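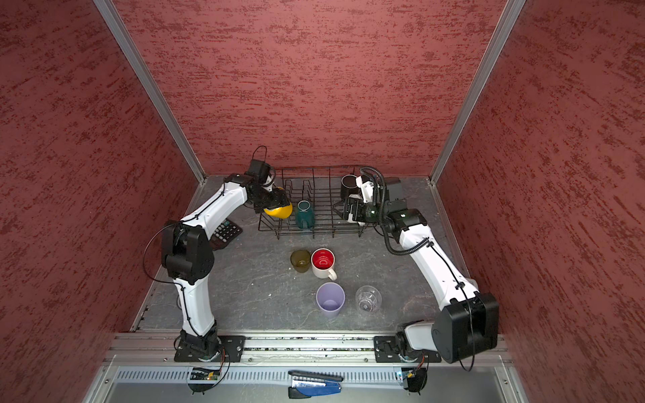

Two Arms and a Dish Rack: A Winter in the Zenside Workshop

When I moved to Drirnton I knew how to repair sewing machines and I did not know one person. A neighbour told me about the Zenside workshop, a shared place behind the old tire shop, and there I met Darragh Noonan. He was on his knees with a hex key between his teeth, fixing an aluminum rail to the front of a table. He did not ask my name for perhaps an hour. He asked if I could hold the other end.

The thing he was building has two white robot arms, bolted side by side on this rail, and each one carries a small camera at the wrist. Darragh wants them to put cups in a dish rack. When I write this sentence it sounds like a very small wish. My grandmother did it while she was arguing with the radio. But I have now followed the project for one whole winter, and I have a new respect for cups.

The walls were the first discussion. At the beginning there were none, and the arms worked in front of the whole room, with coats and bicycles and people walking behind. Darragh believed the cameras were disturbed by all this. He closed three sides, with metal posts at the corners, and he chose a dark red finish with streaks in it. I told him it looked like the inside of a restaurant where I once had a bad evening. He said white cups would show up well against it. On this point I must admit he was right, although half of his cups are not white.

He collects them with some care. A mug with a bright red inside, a pale lavender plastic cup, a brownish see-through tumbler, a green mug, a black one. The black mug is a difficult guest in a black wire rack, and the clear ridged glass is worse. On the gray tabletop I lose it myself, and I have been looking at glasses all my life. Darragh keeps it in the set on purpose. "If I only use the easy ones," he told me, "I am building a machine for a shop window."

The arms are moved by a person in the first stage. One of us guides them through the task, the computer records it, and then we do it again. By the end of February the workshop had 1,000 recorded attempts, and 77 of them were mine. I was slow, and I have the habit of lifting the cup too high, as if somebody's child was underneath. Darragh says the machine will learn this from me also. I don't know if he was making a compliment.

Not every attempt is about drinking. Some days there is a yellow round thing in one gripper and a dark green cylinder in the other, and both arms come to the rack at the same time from opposite sides. These are the attempts that make people leave their own benches and come to watch. The two arms have long elbows and not much table between them. Darragh holds one hand near the stop button the whole time, and he does not answer questions.

The money is a smaller story than I expected. The arms were bought second-hand, and Darragh puts the remaining costs, for the rail, the posts, the panels and a lot of cable, at 2,000 dollars. A friend at Ledholm, where they make shelving, cut the metal for the front panel. The little circuit boards under the bases hang on their coloured wires, waiting for a proper box. He has promised this box since I know him.

On 04/03/2024 he let the arms try without a person guiding them. I was there with my coat still on. The left arm went to the lavender cup, stopped above it, went a little down, and stopped again. Then it took the cup by the rim and carried it to the rack, much too high. It put it in upside down between the wires. The second cup it pushed over, and the third it did not find.

Darragh wrote three lines in his notebook and moved the lamp a hand's width to the left. Then he asked me to set the cups back, and to turn the handle of the red one a bit more to the front this time.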